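How to Read a Robot Cell Simulation Before Your Shift Gets Rebuilt Around It

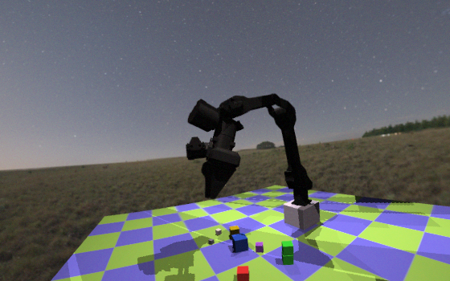

Guides > Shop Floor > Automation

If your employer is thinking about putting an arm on your line, at some point somebody will open a laptop and show you a simulation. Ours had an arm standing on a checkerboard in a field at night, with stars out and a few colored blocks in front of it. I pack and kit small parts at Culach. We don't work in a field. Two of the blocks were stacked, and we were told this was "basically kitting."

I've now sat through 5 of these meetings, and I've worked next to the cell that came out of them. What follows is how I'd go about it if I were starting over. You don't need to know any programming. You do need to be a little stubborn.

Before the meeting

Write down what you do for one full hour. Don't write what the job sheet says. Put in every time you untangle a bag, turn a part the right way up, walk over to ask about a label, or pull a bad piece and set it aside. Samira Saab did this on our line and filled both sides of the paper by the first break. The job sheet for the same work has four lines on it.

Bring the paper with you. Make copies if you can, since the first one will get taken away by a manager and you won't see it again.

Step 1. Ask what the blocks are standing in for

A cube is easy. It sits flat, it has straight sides, and it looks the same from most directions. Ask which of your parts each block is supposed to be. If the answer is "all of them," ask for your worst part by name. Ours is a rubber grommet that comes stuck to other grommets. The vendor, Stutach, had never held one. I handed one across the table and it changed the meeting more than anything I said.

Step 2. Ask where the people are

There wasn't anyone in our picture. There wasn't a bin, a cart or an aisle either. Ask them to mark on a real floor plan:

where you stand while it runs
where full bins come in and who carries them
where rejects go
how you get past when something is blocked

We had to ask for the floor plan twice. When it came, the fence ran straight through the spot where Hanan Harb parks the pallet jack.

Step 3. Ask to see it miss

A simulation can be set up to go perfectly all day. Ask them to move a block a couple of inches, or tip one over, and run it again while you watch. Then ask what the real arm will do in that case. Possible answers are that it stops, that it tries again, or that it calls somebody. Find out who somebody is. At our place it was me, and it had not been mentioned.

Step 4. Get the number and what's in it

We were promised 256 kits a shift. Fine. Ask whether that includes stops, refills, changeovers and the first half hour when it's being warmed up and checked. Ask if a kit with a missing part counts as a kit. Write the answer down with the name of the person who gave it. Georges Qudah, our supervisor, didn't love this step, but he's used my notes since then, so draw your own conclusions.

Step 5. Ask what your job is called afterward

"You'll be freed up for higher-value work" is a sentence I've heard in every one of these meetings. Ask what work, on which shift, at what pay grade, and who trains you. If they can't say yet, ask what date they'll be able to say, and ask again on that date.

For the record, my own job changed like this. I used to pack. Now I load trays so every part faces the same way, which is most of what packing was, and then I watch the arm move them. I clear jams. I get 2 fewer walks across the building, which my knees appreciate. My title stayed the same for months, and so did my pay, even though I was the one resetting the machine. Themba Zwane from the night shift got the grade bumped for both of us by keeping a log of every reset.

Step 6. Keep a log from the first day

A cheap notebook is enough. Time, what stopped, what you did, how long it took. Don't let anybody tell you the machine keeps its own record. It does, but it records that it stopped and started again. It doesn't record you crawling under the tray table with a flashlight. In our first week I wrote down 24 stops. The weekly report had a single line about uptime.

Is it any good, though?

Some of it. The arm is steady on the heavy trays, and I don't miss lifting those. It's bad at grommets, and we went back to doing grommets by hand at the Hamdan bench, where we'd always done them. Sorcha Shearer in maintenance thinks a different gripper would help. Maybe. I've asked to see it tried with a bag of ours, on our floor, on a Monday morning when everything's late.

Next guide: Reading a changeover sheet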